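Home | Notes | Archive | Contact

Paper grain, and why your folds crack

Posted August 7, 2026 in Paper & Print

Most of the questions I get about folding come down to grain. People buy a decent sheet, crease it by hand, and find a ragged white line along the fold where the colour has broken. They assume the paper is poor. Usually it has been folded across the grain.

Machine-made paper starts as a thin slurry of fibres poured onto a moving mesh. The fibres tend to line up with the direction of travel, and they stay that way when the sheet is pressed and dried. The finished sheet bends easily along that line and resists bending across it. It also swells more across the grain than along it when the air is damp, so a cover glued with the grain the wrong way will curl and keep curling.

A ream is normally labelled long grain or short grain. If the label has gone, there are three tests I use.

The bend test is the quickest. Lay the sheet flat, roll one edge over without creasing it, and press down lightly with your palm. Turn the sheet ninety degrees and repeat. The direction with less spring has the grain running parallel to the roll. On anything over 120 gsm the difference is plain. On thin paper it is easy to fool yourself.

The tear test costs you a sheet. A tear along the grain runs fairly straight. A tear across it wanders off.

The damp test is for thin stock. Cut a small square, mark which way up it came off the sheet, and wet one side. It will curl into a tube within a few seconds, and the axis of the tube is the grain direction. I do this on the draining board with a saucer of water and a pencil.

I spent part of last December checking the grain on everything in the plan chest, having found that half of it was unlabelled. The Tillach cartridge was long grain throughout. The Rakus cover stock was mixed: two packets from the same order, same shade, same weight, with the grain running in different directions. The supplier confirmed that both were correct and that the product page simply doesn't say. I now write the direction on the packet in pencil when it arrives - an arrow and the date.

Dyed papers need more care than white ones. If the colour goes right through the sheet, a cracked fold shows only as a rough edge. If the colour is a surface coat, the core shows through and there is no repairing it. Alaoui sheets are dyed through and forgiving. The Jelutano range is coated on one side in the heavier weights, and I would not fold those across the grain at all without scoring first.

On scoring: use a bone folder or a blunt empty ballpoint against a steel rule, two light passes in place of one heavy one. Fold so that the ridge raised by the score ends up on the inside. This feels backwards to a lot of people, who treat the groove as a hinge and close it. Folding away from the groove stretches the outer fibres less. Then burnish through a scrap of clean paper, or you will leave a shiny stripe on a matt surface.
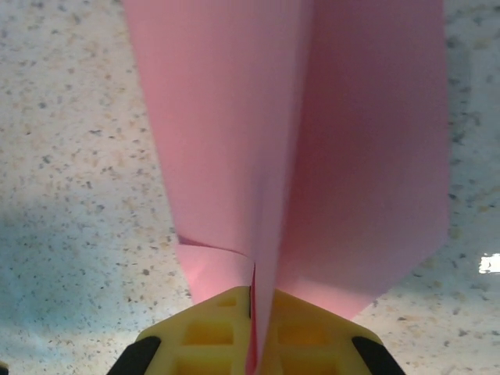 Humidity matters more than I used to allow for. The hygrometer in my back room read 27 per cent for most of that winter spell, and paper that dry will crack in either direction. I now leave a sheet out overnight near a shallow tray of water before folding anything heavy. Not on the tray, and not in the bathroom, where it cockles. Once the reading is up in the forties I stop thinking about it.

The next post will deal with cutting, mainly blade angle and why the last sheet in a stack is always slightly wider than the first.

Tagged: paper grain, folding, scoring, materials

2 comments | 27 shares

Older post | Newer post | Back to top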